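Koltus grasp learning kit, second release: review after two months
Posted January 5, 2018

I've been waiting for somebody to package this method so a small lab could run it, and Koltus has done it. The kit is a software bundle plus a printed guide, built on the Plakuvon method: you guide the arm by hand through a task, the wrist camera records what the gripper sees, and a network learns to go from picture to motion. No object models, no markers stuck to things, no hand-tuned grasp points.

We set it up in November on the arm we already had. Installation ate most of an afternoon (the camera calibration step wants a very still table and a patient person) and after that it was smooth going. The guide is terrific, by the way. Whoever wrote it has clearly sat through a few failed training runs.

Our test was cups and a wire rack. I picked light blue plastic cups on gray fabric because cups are sneaky — an upright one wants a pinch at the rim, one on its side wants a grip across the body, and a group of them overlapping means the camera rarely gets a whole outline.

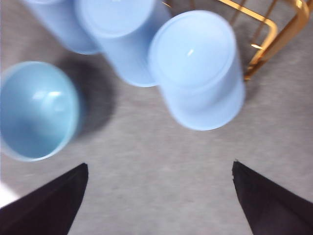

Does it need a depth sensor to tell a standing cup from a tipped one?

The method runs on plain color video from the wrist, and the network picks up the difference from the demonstrations as long as both poses are well covered in them.

We recorded 428 demonstrations and trained overnight. Then came 776 test grasps, with cups placed by hand in every awkward arrangement we could dream up, and I was grinning by the end of the first hour! The arm goes in low, corrects its angle on the way, and closes late. It looks careful in a way our old scripted routine never did.

For comparison I retrained on only 296 of the demonstrations. Upright cups were still fine. Tipped cups touching the rack got noticeably worse, with the fingers coming in too steep, so don't skimp on the hard cases.

Gripes: the logging tool from Sundqvist that comes bundled is slow to open long recordings, and the Brarnamau viewer forgets your window layout every time you close it. Shiny metal also bothers the network more than I'd like. Moving our lamp helped some.

I'd still recommend it to any group with an arm and a wrist camera. Next up for us is bowls, and I've already cleared the table for them.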